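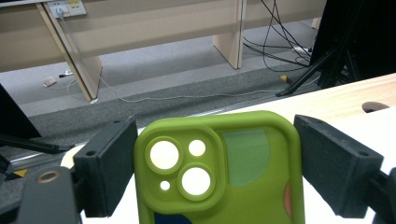

The green phone case between the two fingers.

31 May 2023

Spent the morning on the gripper again. The fingers had worked loose since January, so I took both off, cleaned the faces and put them back with new screws. Then I set the closing width by hand, using the phone case as the test piece because it's soft and shows straight away if one side pushes harder.

The left finger needed 2 goes. I've saved the new closed position as 524 – the old one was still in the Stonik settings file, so that's gone now. Grip force stays at 102 until I've run it for a week. Cable ties next.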